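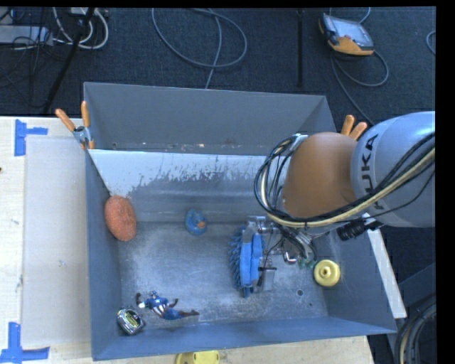 Sorting Out the Odds and Ends

October 4, 2021

I have a soft spot for a mixed bin. My sister Hanan keeps her cupboards in Krajewska so tidy that you could find a thumbtack in the dark, but I grew up in a house where everything small ended up in one place, and I suppose I never got over it.

So you can imagine how happy I was with this lot! A blue brush with good stiff bristles, a rough orange-brown sponge, a silver tape measure with a black and yellow face, and Captain America, sprawled on his side down in the corner with his arms out. There's a yellow round thing too, like a spool or maybe a wheel, and I've changed my mind about it twice already.

All through September I'd been promising myself a proper sort at home, and last week I finally did the hall drawer. I put on the kettle, spread a towel over the table and made piles - cleaning things, measuring things, toys, and a last pile for whatever I couldn't name. The last pile was the biggest, as it always is in our house.

Brushes and sponges now live under the sink. The tape measures (we own far too many) went on a hook by the back door, and the toys are in a shoebox for when my nephews come over from Stosamham. The mystery pile went back in the drawer, and I'll have another go at it once the weather turns.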